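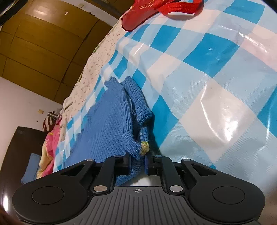 Rangement des lainages : consignes pour les sacs tissés à carreaux

Lettre du service textile de Drirnora, 2/21/18

Le dépôt a traité 3 192 pièces textiles sur la saison, dont 2 777 en maille. Les tricots représentent donc l'essentiel du volume, et l'essentiel des réclamations. Les retours portent presque toujours sur les mêmes défauts : plis marqués au milieu du dos, cols détendus, côtes aplaties. Dans la plupart des cas, le vêtement était en bon état au moment de la mise en sac. La présente note reprend la procédure de pliage et de stockage, avec les modifications adoptées en janvier. Elle s'adresse aux ménages adhérents qui préparent eux-mêmes leurs sacs à domicile.

Contenant

Le grand sac en plastique tissé à carreaux, bleu et blanc pour le modèle le plus courant, reste accepté. Sa toile résiste bien à la traction et se nettoie à l'éponge. Elle se froisse vite, ce qui n'a pas d'incidence sur la tenue tant que les coutures ne s'ouvrent pas. Les points à vérifier avant remplissage sont la base des anses, les angles du fond et la fermeture sur toute sa longueur. Un sac dont une anse est décousue sur plus de deux points ne doit pas être levé plein.

La toile tissée laisse passer un peu d'air entre les bandes, sauf lorsqu'elle est doublée d'un film. Les sacs doublés, vendus notamment sous la référence Ellska, demandent un séchage plus long des textiles avant fermeture. Compter 48 heures à plat dans une pièce chauffée pour un pull épais, 24 heures pour une maille fine.

Préparation de la surface

Le pliage se fait sur un lit ou une table dégagée sur la largeur d'un vêtement ouvert. Sur un lit, un drap tendu suffit. Les couvertures et les linges déjà pliés sont repoussés vers le bord, afin que les manches ne s'y accrochent pas. Le sac vide peut être posé à plat et servir de plan de pliage : la toile est lisse, la maille glisse et se met en place sans être tirée. C'est la méthode que nous recommandons pour les tricots à côtes, comme le pull bleu photographié en tête de rubrique.

Pliage d'un pull à côtes

1. Poser le pull face contre la surface, manches écartées. Aplanir du centre vers les bords, à la main, sans étirer les côtes dans le sens de la largeur.

2. Rabattre une manche dans l'axe du dos, puis la seconde par-dessus. Les poignets doivent rester à l'intérieur du contour.

3. Replier le tiers inférieur, puis le tiers supérieur. Sur une maille épaisse, deux plis sont un maximum.

4. Reprendre le col et les bords côtelés. Un bord qui roule n'est pas un défaut ; il se remet à plat sous le poids de la pièce suivante. Il ne faut pas l'épingler.

5. Saisir la pièce par le bord replié, jamais par le col ni par une manche, et la déposer dans le sac sans la laisser tomber.

Les fils de couleur apparents sur les bords (surjets, reprises, points de finition) sont contrôlés avant l'étape 3. Une boucle tirée est rentrée avec une aiguille à bout rond. Elle n'est pas coupée. Les étiquettes cousues restent en place, y compris celles qui dépassent : elles servent au tri à la sortie.

Ordre de remplissage

Les couvertures vont au fond, pliées à la dimension du sac. Viennent ensuite les pulls épais, puis les mailles fines, puis les draps de coton, qui font écran sous la fermeture. Les draps à petits motifs imprimés sont placés motif vers l'intérieur lorsque la teinture est récente, en particulier les rouges. Un transfert de couleur sur une laine claire ne part pas au lavage à froid.

La hauteur de remplissage s'arrête à une largeur de main sous la fermeture. Sur 561 sacs contrôlés, les déformations de col ont été relevées presque exclusivement dans ceux qui dépassaient ce niveau – la compression se concentre alors sur la couche du dessus. Retirer deux pièces règle le problème dans la majorité des cas.

Température et emplacement

Un bas d'armoire convient, à condition de laisser un espace entre le sac et le panneau du fond. Sous un lit, le sac est posé sur un carton ou une planche. Les cloisons donnant sur l'extérieur sont à éviter, de même que la proximité d'un radiateur. La température utile se situe en dessous de 17 degrés. Au-delà, le contrôle antimites passe de trimestriel à mensuel.

Les sachets Yimer (cèdre et lavande) sont à placer entre deux couches, sans contact direct avec une laine blanche ou écrue. Un sachet par sac suffit. Les boules à base de paradichlorobenzène ne sont plus admises dans les sacs confiés au dépôt.

Étiquetage

La fiche Kurnier est glissée dans une pochette attachée à l'une des anses. Elle porte le type de textile, la date de mise en sac et, pour les pièces reprises, la nature de la réparation. Ne pas écrire au feutre sur l'anse ni sur la toile. L'encre migre à la chaleur, et les inscriptions d'origine deviennent difficiles à lire.

Sortie de stockage

Les pièces sont ouvertes à plat et laissées une nuit hors du sac avant d'être portées ou lavées. Un pli persistant sur côtes se traite à la vapeur, fer tenu à deux centimètres, sans appui. Les sacs vides sont retournés, essuyés et rangés pliés en quatre – éviter le pli sur la fermeture.

Les fiches vierges sont disponibles à l'accueil du dépôt, aux heures habituelles. Les anciens modèles de fiche restent valables jusqu'à épuisement du stock.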